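Home | Issues | Authors | Search

3. Field sites and sleeping arrangements

3.1 Sample

Households were drawn from two neighborhoods, Tunico and Sarkatano, both on the east side of the valley. 32 households agreed to take part, 16 in each. All interviews done in June, before the rains. Rivadeneira did the Tunico side, the rest of us shared Sarkatano. Rooms were visited once in the daytime, and a sleep diary was left behind for the adults to fill in.

We asked only about bedding in regular use. Guest bedding stored in closets was left out, which in hindsight was a mistake, see Section 5. Each bed was logged for layers, main material, who sleeps in it and when it was last washed. Color was logged too, at first just as a way to tell one blanket from another in the notes. Window covers were logged as shutter, curtain, both or none. Figure 1 is from one of the rooms with a curtain and a pink and coral-red blanket.

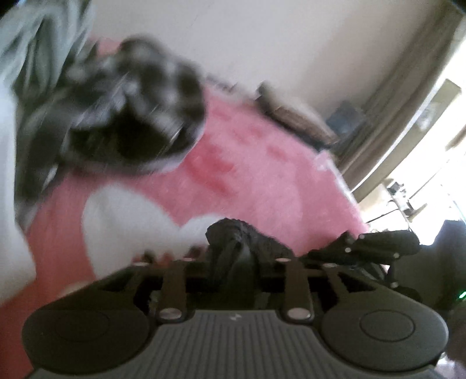 Figure 1. Bedroom, daytime visit.

3.2 What people mean by a "warm" bed

The word came up in nearly every interview and it did not mean the same thing twice. For older respondents warm meant heavy. A blanket you can feel on your legs. Several told us a light blanket could not be warm no matter what it was made of, and that the new ones sold at the Barrientos market were "for show". Younger adults used warm for the surface, the first touch when getting in. Weight hardly mentioned. A few used it for the whole room.

This matters for the diary results. The diary asked people to mark each night as cold, right or too warm, and we had assumed one scale. Clearly there are at least two. A person under a heavy blanket who marks "right" may be reporting weight and not heat at all. We kept the answers as given but split them by age group in Section 4.

Layering was more regular. Sheet, thin blanket, thick blanket, in that order, with the thick one folded down to the foot of the bed in the mornings. In Sarkatano the thin blanket was often skipped. Reasons given: laundry, mostly. A thick blanket takes all day to dry on a line and the thin one adds to the load for little gain. Households near the Kuston laundry washed thick blankets more often then anyone else in the sample, and paid for it.

3.3 Choice and pattern

Price was the first thing named when we asked how a blanket was chosen. Then size. Pattern came third, but people talked about it longest, and it was the only topic where others in the house joined in without being asked. Plain blankets were described as serious or as belonging to a man's bed. Stripes were for children. Florals got the most divided answers, some calling them old fashioned and others saying a bed looks unmade without one. The pink floral blanket on the bed in Figure 2 is the kind of thing both groups had in mind, and we used that type as the reference when coding the answers.

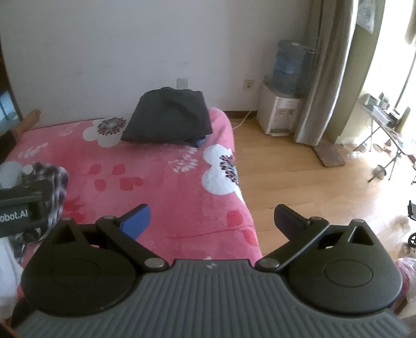
Figure 2. Floral bedding.

Gifts complicate this. A good share of the thick blankets were not chosen by the person sleeping under them but given at a wedding or a birth, and respondents were careful to say so. Asked if they would of picked the same one, most said no, then defended it anyway. With a pink floral like the one in Figure 2 the usual account was that an older female relative had picked the pattern and the household had simply kept it. Replacing a gift blanket while the giver is alive was seen as rude. Moving it to a child's bed was fine. Rivadeneira (field notes, Tunico) has one case where the blanket went back on the main bed every time the giver visited.

We did not ask about pillows. Next round.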